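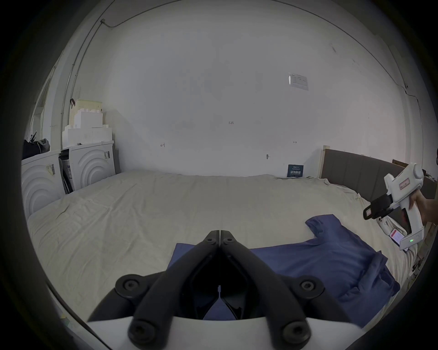 Hasena is open in Tremthorpe, and I've already been twice

17 shares | 4 comments

I had a whole other piece lined up for this week (it was about soup, it can wait) and then my phone started buzzing with people asking if I'd been to Hasena yet. I had! I went on the second night, and then I went back for lunch three days later so I could tell you about the bread with a clear conscience.

For anyone who missed the paper on the windows coming down, Hasena has taken the old corner spot on Ruawai Street in Tremthorpe, the one that was a bagel place and then a phone repair shop and then nothing at all for most of last year. It opened its doors on January 17, 2024 with 40 seats, a long counter facing the kitchen and a menu that fits on one side of a sheet of paper. The chef and owner is Declan Rakena, and if you ever ate at his Sunday pop-ups behind the Jemitz bakery you'll know the lamb shoulder, and you'll be happy to hear it made the trip.

I caught Rakena for a few minutes between lunch and dinner and he looked like a man who'd slept in his car. "We wanted to open in November and the gas line had other ideas," he told me. The delay cost him the holiday parties, which hurt, but it also gave him time to rebuild the bread oven, and he says he'd take that trade again.

So, the food. Start with the flatbread, please. It comes out blistered and puffy with a dish of whipped feta and burnt honey, and we ordered a second one before we'd finished the first. The charred cabbage with walnut sauce is the dish everybody at the next table was talking about, so of course I leaned over and asked, and of course they made me try a bite. Sweet, smoky, a little sour from the pomegranate. I got my own on the second visit.

The lamb shoulder is meant for two and could feed three if one of you is polite. It's cooked overnight, then finished over the coals and piled on rice with fried onions and a heap of dill and mint. I'd have liked more of the pan juices on the side - when I said so, our server brought a little jug of them without any fuss, so ask. The grilled trout was good, nicely crisp skin, but I kept going back to the lamb and I suspect you will too.

Not everything is there yet. The eggplant fritters were greasy on my first visit and only a bit better at lunch, and the chickpea stew needs salt. It's also LOUD. With a full house and that tile floor I was more or less reading my friend's lips by dessert. Rakena says ceiling panels are on order, and until they show up I'd book early or grab the two stools at the far end of the counter, where it's calmer.

Dessert is short - a rice pudding, an orange cake, and a scoop of whatever ice cream they've churned that day. We had bay leaf, and I was ready to hate it, and I scraped the bowl. The orange cake is soaked in syrup and comes with thick cream and I'd happily eat it for breakfast.

Now for the numbers people. Rakena tells me the kitchen got through around 620 flatbreads in the opening week, and he's already had to hire another baker. The flatbread and dip is $6 at lunch, and if you add the lentil soup you've got a very decent meal without hurting your wallet. Dinner costs more, naturally, but the plates are big and nobody on the floor pushed us to over-order, even when I was clearly trying to.

Drinks are beer, a few wines by the glass and a very good sour cherry soda they make in the back. No cocktails for now. They're waiting to hear about the full liquor license and Rakena wouldn't guess at a date.

A few practical bits. Hasena takes bookings for dinner only, so lunch is first come, first served, and there was a line out the door by half past twelve when I went. There's street parking on Ruawai but it fills up fast, and the lot behind the library is an easy walk. The front door has a step, but there's a level entrance on the side street and they'll open it for you if you call or knock. Kids get a half portion of most things if you ask.

There's one more piece of news, too. Rakena is planning a monthly supper with one long table, a set menu and a guest cook from the neighborhood, and the first guest will be the head baker from Jemitz. Tickets aren't on sale yet, but there's a sign-up sheet by the register and my name is on it. I'll post here when I hear a date.

Share this story
17 shares
4 comments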